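Subject: Re: [scholarship-cttee] Halvorsen award, proposed changes for next round
From: Remo Danzer

I read the proposal twice and I'm still not sold. Replying to the parts that bother me, in the order they came up.

> The consultant at Norkov suggests we replace the written
> statement with a public vote. Each finalist gets a page,
> supporters vote once a day, and the top 3 receive awards.
> Emden did this last year and reported a big jump in
> visitors to their site.

A jump in visitors is nice for Emden. Did any of those visitors give money, or come back after voting closed? I asked their office in April and got a very friendly answer that had no number in it.

My worry is simple. A daily vote measures how many cousins you have and how willing they are to click. We set up this award for students going into patient care who are paying their own way, and a lot of them work nights. I don't see the kid on the late shift running a get-out-the-vote drive for a month.

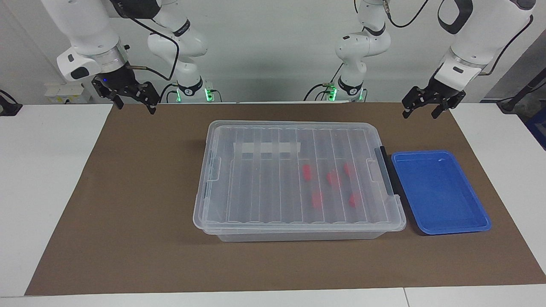
On the money

> With Felatach matching us, we could go from 3 awards to 4
> without raising any more from members.

Could we? The letter I saw says Felatach "intends to consider" a match. I have been on enough boards to know what that is worth. Before we print a fourth award on anything, I want a signed page with a dollar figure and a date on it. If the match falls through, we either take the difference out of reserves or call up a student and take it back, and I won't be the one making that call.

Also, what does Norkov charge for running the vote? The proposal says "modest." I would like to see that word turned into a number.

On the reading load

> We had 88 applications and not enough readers. The vote
> takes most of that work off our hands.

OK, this one is a real problem. I read my share and by the end I was skimming, and that isn't fair to whoever was at the bottom of my stack. But somebody still has to get from 88 down to a list of finalists, and that's where the hours go. The vote only replaces the last step, the one that took us a single evening.

What I'd try first: cut the statement to one page, and check eligibility before anything goes to readers. By my count about 70 of last round's applications were complete and eligible. The rest should never have reached us.

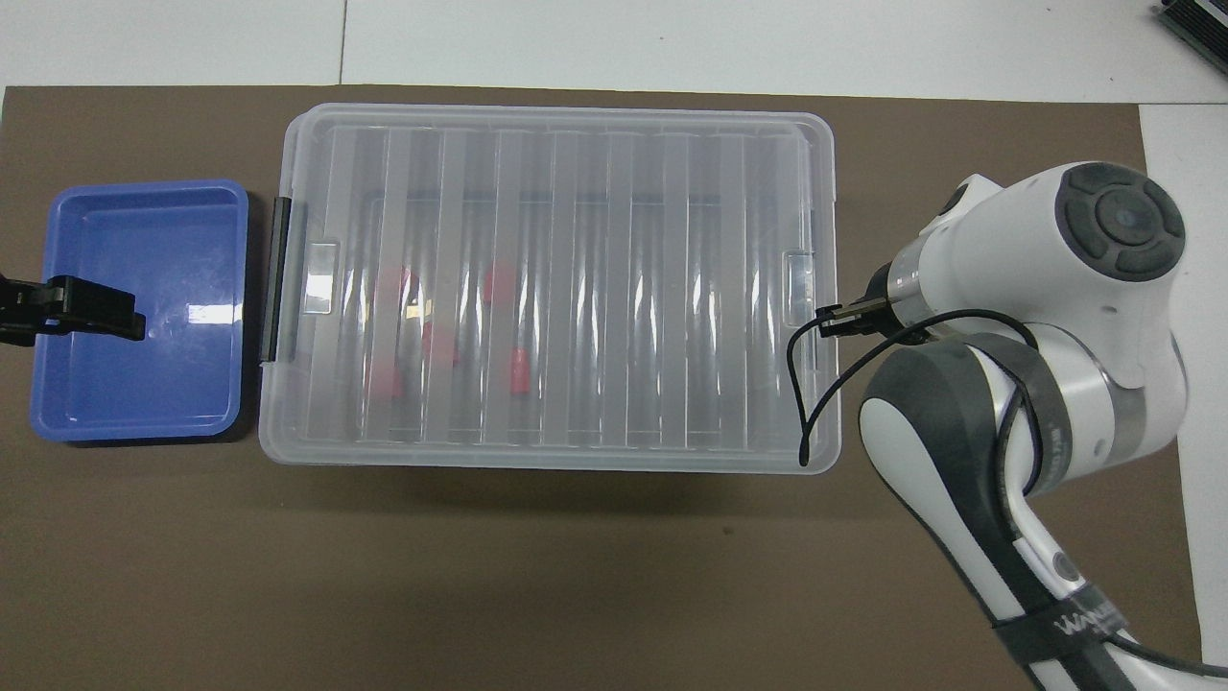 Clear storage box and blue tray.

So put me down as a no on the vote, a maybe on the fourth award once there's paper from Felatach, and a yes on the shorter form. If someone has the actual Emden results, including what they spent, please post them to the list and not just to me. I'll read them.

One small thing. The draft announcement still says "essay" in the second paragraph and "statement" everywhere else. Pick one, please, we got calls about it last time.

Remo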